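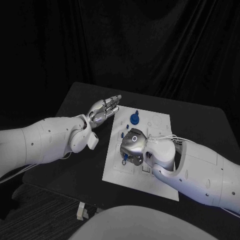

Sesis 2.3 separates grasp planning from arm motion

Wendthorpe has released version 2.3 of Sesis, its planning and control package for two-armed humanoids. The main change is that grasp selection now runs as its own process and hands the arm planner a ranked list of candidates. In 2.2 a rejected grasp forced a full replan of both arms.

Vilhjálmur Vídalín, who maintains the planner, said median replanning time on the peg-and-hole board fell from 1,475 ms to 877 ms. The test set covers 714 logged starts, all with small blue parts on a white board.
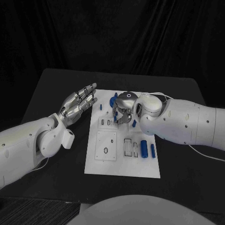
The idle arm is now treated as a moving obstacle with its own velocity limit. Earlier releases froze it whenever the other hand was close to the board. Operators can restore the old behavior with the hold_idle flag.

Perception changes are smaller. The pose estimator keeps up to 12 hypotheses per part and drops those that conflict with finger joint readings. Ghizlane Zaki of the perception group said most remaining errors involve short pegs partly hidden by the fingers.

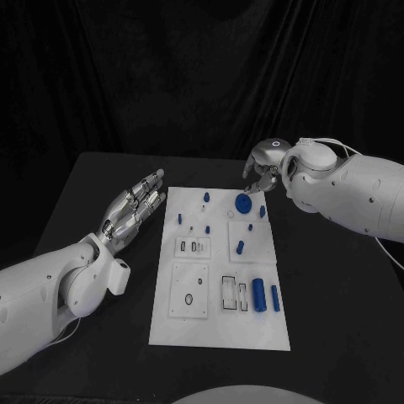
Do existing Sesis 2.2 task files need to be rewritten?

Task files load unchanged, but custom grasp scorers must be rebuilt against the new interface. The Pisora log viewer also needs its June update to read the new grasp records.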